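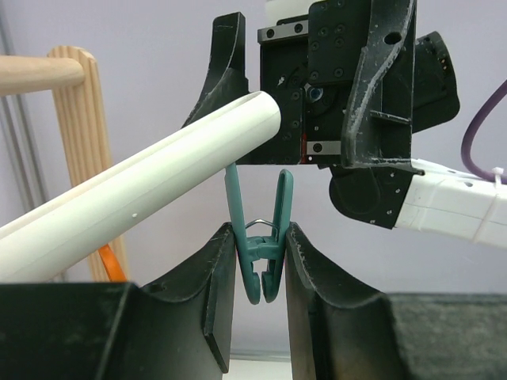 Somebody at Kelluva wrote to me after my last post that the fingers should be changed every 40 hours of running, whatever they look like, and that checking them by eye is a waste of a morning. I have thought about this message for some days. It was a friendly message and it comes from a place with many more cells than ours, so I don't want to answer it too quickly.

My view is still a little different. At Sorkolside we have one cell with two small arms, and I am the person who looks after it. The task at present is socks: a rack, a hanger bar, clothespins, and the arms must work with all of it. If I changed the fingers by the clock I would throw away many which are good. A scratch on the outside of a finger doesn't trouble me. What I look for is the inner face, where the pin is held. When this face is polished by use, a plastic clothespin begins to turn in the grip, and after that every position you have taught is wrong by a small angle.

So I do the following each time before we start, and I write it down in the notebook that lives on the shelf by the door.

First the power is off. I move each gripper by hand from open to closed and I feel for a rough place. Then I wipe the inner faces with a dry cloth, and only if this does not help, with a little alcohol. I used to use the alcohol every time, but the coating became dull and I stopped it. Then I hold a strip of paper between the closed fingers and pull. It should come out with the same resistance at the top and at the bottom. If it slides easily at one end, the two faces are not parallel any more, and I loosen the finger screws a quarter turn, close the gripper on a flat piece of steel and tighten again while it is closed.

The screws are the part where I made my biggest mistake. In March I tightened them by feeling, and one was too tight, and the thread in the finger was gone. Protton sent new fingers but they needed 29 days to arrive. Now I have a small torque screwdriver and a bag of spare fingers.

After the fingers come the cables. A cable on an arm like this must have a loop which is big enough for the wrist to turn, but not so big that it hangs on things. I set the wrist to the far end of its travel in both directions and look at the cable tie nearest to the gripper. If the cable pulls at the tie, I cut the tie and make a new one, a bit further back. It is tempting to slide the old one along, but then it cuts into the jacket. I prefer to lose one tie.

Then I put the power on and send both arms to the home position, and then slowly to the rack.
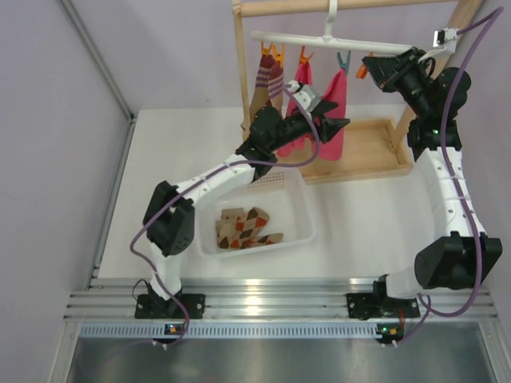

At this slow speed I let each gripper go near to the bar and stop, and I compare the stopping place with a pencil mark which I keep on a card. For this cell I accept a difference of one millimetre. When it is more, I check the base plates before I touch any number in the software, for the reason that a plate which has moved on its rail gives exactly the same picture as a bad calibration, and I once spent a whole afternoon calibrating on top of a loose plate. The calibration was very nice and the next day it was useless.

The rack also belongs to the machine, I think, even if it is only wood and you could buy it in a household shop. It moves when somebody leans over it. I put a square against the base and correct it. The clothespins I sort by spring. A tired spring opens too easily and the arm learns a force that fails with the next pin. The colours do not matter for this, I have found weak ones in orange and in teal.

All of it takes me 28 minutes on a good day, and 32 when I have to redo a cable tie. The programme for the hands-free start, which Akolgo made for us, could do the home position and the slow approach alone, without me standing there. I still stand there. One hears a dry bearing sooner than one sees it, and the left elbow had such a noise last winter before anything went wrong in the movement.

To come back to the message: perhaps with many cells a fixed number of hours is the right way, as no person can pull paper strips all morning. I would like to know whether the 40 hours is from measuring or from habit, and what the load in the gripper was. A clothespin is a light thing but it pushes back the whole time it is held open, so the force on the faces is more than one would believe from the weight. If other readers have kept a record of their fingers, with hours and what they held, please write to me. I will put the page from my own notebook in the next post, when I have copied it in a handwriting that can be read.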